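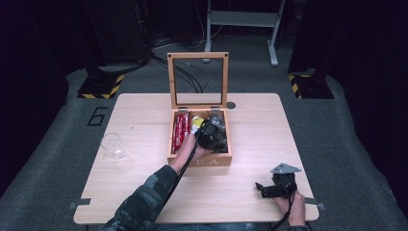 Recording a box-packing task with hand-held grippers

Last updated 3 Nov 2022

These notes are for people starting on the packing tasks at Tavton. They cover one session with the paired grippers, from laying out the table to saving the takes. You should already have done the Penry calibration sheet. If you haven't, do that first and come back.

Before you start

Clear the table of anything the task sheet doesn't list. Plug both grippers in and let the cables hang over the front edge of the table. Open and close each one fully and check that the jaw reading in Padine goes from one end to the other. If it sticks partway, unplug that gripper, wait 20 seconds and try again.

Check that the plate on top of each gripper is tight. A loose plate gives a track that wobbles, and you won't notice until you play it back.

Setting out the box

Put the box in the middle of the table with the hinge at the back. For the open-lid version, stand the lid upright before you press record. Packets go in on their ends against a side wall. Change the order of the other items between takes - the sheet gives the pairs to swap.

Recording a take

1. Hold both grippers above the table, jaws open, and keep still until Padine shows the green bar.

2. Bring the working hand in over the item from above. Keep your wrist out of the box as far as you can.

3. Close the jaws slowly. The robot arm at the other end can't squeeze as fast as you can, and quick grabs get thrown out by the checker.

4. Lift straight up until the item is clear of the walls, then move across.

5. If the other hand has no part in the step, rest that gripper upright near the front corner of the table and hold it there. Don't let go of it. The software expects two hands the whole way through.

6. Put the item down, open the jaws and go back to the starting position before you stop the take.

If you drop something, carry on and pick it up with the gripper. Mark the take as "recovered". We keep these. If you touch an item with your fingers, stop and delete the take.

Sleeves are fine, long or short, but push a loose cuff back from the trigger.

How many to record

A full set is 84 takes, with a break after the first 37. Stirudent had 3,519 usable takes for this task at the end of August, most of them with the left hand working, so please use your right where the sheet allows it.

Saving

Press Save set, then wait for the upload line to clear before you unplug anything. Leave the grippers on the table with the jaws open.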